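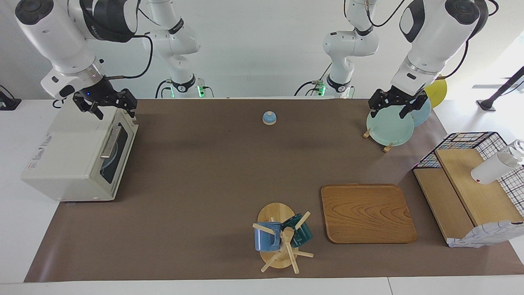
Issue 236, page 2

The Blue Plate

Gilberto Cárdenas had eaten toast off the blue plate every morning since he moved to Jultuncombe, and on 14th July he could not find it.

He looked in the sink first. Then he looked in the plate stand, where the mint-green one was at the front with the light blue one behind it and the yellow one leaning at the back. The light blue one was not the same. He had bought it later, from the shop on Makwood Lane, and he only used it for visitors.

"You've had it out," he said.

Jhonatan was at the window with the paper. "I haven't touched it."

"Somebody has."

"Use the green one."

Gilberto did not want the green one. He took the dark teal mug off the mug tree, saw there was no tea made, and hung it back on its peg. The light blue mug was still on the other side. That was Jhonatan's, and he was particular about it.

They had shared the flat since December. Jhonatan paid his half on time and cleaned the bath, and they had never had a proper argument. Gilberto thought they might be going to have one now, over a plate.

"My sister gave me that," he said.

"I know. You told me."

"She carried it on the coach from her place. On her lap."

Jhonatan folded the paper and got up. He walked to the toaster oven, bent down and looked through the dark glass.

"You were warming it," he said. "Last night, for the pie. Then your sister rang and you talked for an hour and had crisps."

Gilberto came over and looked as well. The plate was there inside.

"Is the pie still in the fridge?" he asked.

"Half of it," said Jhonatan, and sat down again with the paper.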